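The Plate That Wants You to Think It Came From Somewhere

2024-06-05

I bought a mug last April that claims to be from a railroad canteen. It says so on the side, in worn letters, with a crest. The wear was printed on. I know because the shop had 64 of them stacked by the register, according to the little sticker on the shelf, and every one was worn in the same spot.

The trade has a name for this sort of thing. It calls it "heritage tableware," and it has become a comfortable living for a great many firms that have no heritage to speak of. Jeseo, which sells most of what I looked at for this piece, lists 184 items under that heading. Bakeries, hotels, dairies, ferry lines, a fire department. I wrote and asked how many of these places had ever existed. The answer, when it came, said that the range was "inspired by the spirit of shared meals." I wrote again and have not heard back.

Why should anyone care? A plate is a plate. It holds the potatoes. And I will admit that the old enamel look is a pleasant one, and that I would sooner eat off it than off the gray slabs that restaurants were so fond of a few years ago. But I keep coming back to what we are being asked to pay for. Urken, a smaller outfit, sells a plain enamel dinner plate for $4. Put the name of a made-up café on it and the same plate, same size, same weight on my kitchen scale, costs more than twice that. The extra money is for the lettering.

French does a lot of the work here. I went through the Jeseo list with a pencil, and the places that seem to sell are the ones where you can't quite be sure what the words mean. A plate that says "The Quiet Corner" in English sounds like a dentist's waiting room. Put it in French, with a curl on either side, and people think of candles and a waiter who knows them.

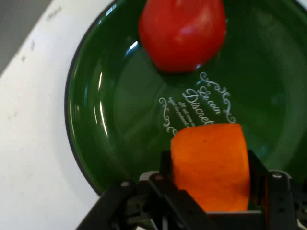 "Le coin Discret," white script on green enamel, with a toy tomato.

Defenders of the stuff have an argument, and it deserves a fair hearing. They say that real canteens and hotels did put their names on their plates, mostly so that people wouldn't walk off with them, and that the new ones keep an old habit alive. I don't buy it. The name on a hotel plate was a property mark. It told you who to give the thing back to. There is no one to give my railroad mug back to, and if there were, I'd be on the next train.

The other argument is that buyers are in on it. Maybe some are. At Sultero, a housewares store with a whole wall of this, I spent most of an afternoon standing near the enamel pretending to compare colanders. I heard one couple try to work out whether they had been to the café on the plate. They decided they had, on their honeymoon. I don't think they were in on it.

What bothers me more is what happens to the real thing. Bhutto, a secondhand place where I've bought dishes for years, now keeps a shelf for actual hotel ware, and the prices have gone strange. A chipped soup bowl from a hotel that did exist, and closed, was marked at $80. Next to it was a bowl from a hotel that I'm fairly sure did not, at $12, with chips that felt suspiciously smooth. The clerk couldn't say for certain which was which -- and she handles them all day.

There are a few things you can check, if you mind about this. Turn the piece over. Old hotel china usually has a maker's mark on the bottom, and often a supplier's name as well. Run a thumb over the wear and see if it has any depth. Look for knife marks, which tend to be left off the copies, I suppose on the grounds that they look like damage.

Or buy the plain one for $4 and scratch it up yourself. Mine has a dent from the first week, when I dropped it on the back step, and it still sits a little crooked on the table.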